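Hallden Robotics Club spends its spring on chopsticks

By Keerthana Kurup
Saturday, March 14, 2026

If you've wondered why the Hallden Robotics Club went so quiet after the winter meet, I have news. We got into the Omero Kitchen Challenge! The email came in during our regular meeting, and I read it out loud twice because the back half of the room was running a drill and missed it the first time.

For anyone who hasn't followed this one, the Omero is a student competition where teams teach a robot arm to do kitchen chores. You get a list of tasks in advance, you build your own training set, and then at the final your arm has to do the chores in a kitchen it has never been in. Last year was laundry and we didn't get past the first round (the socks, don't ask me about the socks). This year it's cookware and utensils, and our team drew the strainer task: get the chopsticks out of a strainer, lay them with the others, put the strainer away.

I thought we'd gotten off easy. Then Gowda, our team captain, tried it with the arm at the end of a table and spent most of an evening chasing a single chopstick. They're thin and they roll, and as soon as two of them cross, the arm grabs both or neither. Mesh is a pain too, because a fingertip that comes in at a bad angle catches on it and drags the whole strainer along.

So we're doing what a lot of teams do now and showing the arm how it's done. One of us holds a gripper in each hand, built like the ones on the robot, and does the chore slowly from start to finish while everything gets recorded. Then we reset and do it again. And again! The rules ask for at least 50 complete runs per task, and we've set our own goal at 100, mostly because Gowda likes a round number and I like not being disqualified.

We've been doing the recording in home kitchens. Our workshop has one bench and terrible light, and Omero scores you on how well the arm copes with a new place, so a real kitchen with real stuff on the counters is worth a lot more to us. Five families have said yes so far, which is more than I expected when I sent that first email around. Thank you, all of you, and sorry about your dinner plans.

My own turn with the grippers was humbling. You'd think picking up a strainer would take no practice, but with two chunky plastic fingers where your hand should be, you have to plan every move. I kept squeezing too hard. The trick, which I got from Tudetti (she's our youngest member and easily the steadiest pair of hands we have), is to get one gripper settled on the handle before you even think about the sticks - and to breathe out while you close it. I laughed when she told me, and then I tried it, and my next run was the first one I didn't have to throw away.

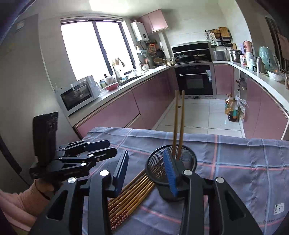 What's next

We'll be recording through the end of March, and after that it's all training and testing back at the workshop. Entry and spare parts come to $1,475, and we still need to raise part of it, so please look kindly on the bake sale table outside the gym.

We could also use a couple more kitchens. It doesn't matter what size yours is or how it looks, and please don't tidy up for us. We bring the grippers and the laptop, and a visit takes up one afternoon. If you have a strainer with a long handle we'd love to meet it.

New members can still join, too. You don't have to know any coding to help with the recording, and there are usually snacks. Find me or Gowda after school in the workshop, or leave a note in the club mailbox by the front office.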